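A morning with grippers and cameras at the Gultar open day

I got to the Gultar workshop in Illton a little before nine, which was too early for coffee and exactly right for watching people set up.

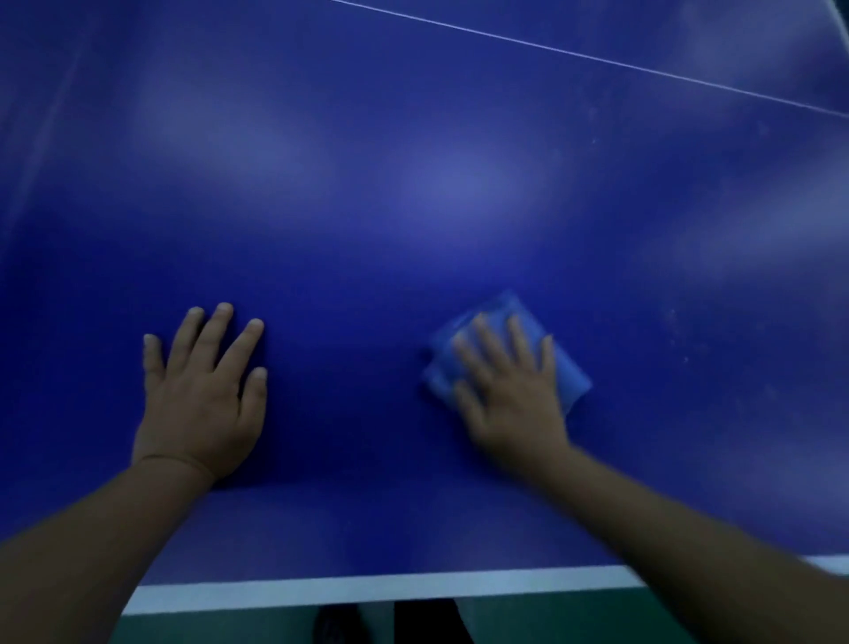 The open day happens every September and I'd missed it two years running, so I had a list. I wanted to see how the small grippers cope with cloth, I wanted to try the new hand controllers, and I wanted to ask somebody about camera placement, because our own setup at home has been driving me up the wall (more on that below).

Most of the day was built around one job: wiping down a table tennis table. I love this as a test. It's a big flat surface, it's glossy in some light and dull in other light, and the tool is a rag, so it never holds the same shape twice. Anybody can do it by hand in a minute or two. Getting an arm to do it well is a whole other matter, and you learn a lot about a gripper by giving it something that simple.

Three setups took turns. The first was a pair of Ponby arms with plain two-finger grippers and rubber pads. These are the ones I see in most hobby shops and I thought I knew what to expect. They pick up a folded towel just fine, if you present the edge to them. What they can't do is spread pressure. The pads pinch one side of the cloth, the rest trails behind, and by the third pass you're wiping with a corner. One of the Gultar people showed me a trick where you fold the towel in quarters and grab it through the thickest layer, then tilt the wrist five degrees or so forward. Much better! I wrote that down twice.

The second was a three-finger hand from Qin, and this was the one I'd come for. It's slower to close than I'd hoped, and it whines a bit when it holds a grip, but it lies down on the cloth in a way the two-finger ones never will. You can set the fingers wide and press. I got to drive it for one full table and I had a grin on my face the whole time. My coverage score was 82 out of 100, which put me squarely in the middle of the visitors' board. A kid of maybe twelve beat me easily.

The third was a flat foam pad on a spring mount, no fingers at all. It wiped beautifully. It also can't pick up the rag if it drops it, so somebody had to keep walking over to put it back on. I still think for a real cleaning job I'd start there and save my money.

Zhenhua Zou ran the controller corner, and I spent more time there than anywhere else. He had two ways of driving the same arm: a joystick box with a row of chunky buttons, and a lightweight handle you hold and move in the air. I figured the handle would win for everything. For big sweeping strokes it did, and it felt natural within a minute. For pressing down evenly, though, I was far better with the joystick, where I could lock the height and only think about left and right. Zou told me he switches between them in the middle of a task and keeps the box on a strap around his neck. He also let me turn the force feedback all the way off, then all the way up. Off was horrible. All the way up made my wrist ache. He leaves it at a little under half.

Then cameras. They had a fixed one up high, one on the wrist, and one at head height looking down over the hands, and you could flip among the three on a big monitor while somebody worked. The overhead view is great for planning, but the hand or the gripper hides the very spot you care about. The wrist view shows the contact point and nothing else, and it made me slightly seasick. Head height was my favorite by a mile. You see both hands and enough of the table lines to know where you are.

Glare was the big problem for all of them. A shiny patch in the middle of a blue table will wipe out any small specks under it, and the software that scores coverage gets confused about what's been cleaned. Their fix was cheap: they moved one light to the side and turned the exposure down. I've been fiddling with filters for months and never once thought of moving the lamp.

After lunch there was a short talk on how they store their practice runs. The wiping set stands at 1,782 runs, with people and machines both in it, and each run gets a note on which gripper and which cloth was used. Someone asked about adding wet cloths. They want to, but the wrist units aren't sealed yet, so that's waiting.

A few practical notes if you're thinking of going next year. Parking is on the left as you come in, and the lot fills up by ten. Bus 17 stops almost at the door. Bring a sweater, the hall is chilly in the morning. Sign up for a driving slot as soon as you get there, the Qin hand was booked solid by half past ten. Lunch was sandwiches and a really good lentil soup.

I came home with a page of settings to try and a foam pad that Zou dug out of a drawer for me. First thing on the bench is the wrist tilt with our old two-finger gripper, and then I'm moving that lamp.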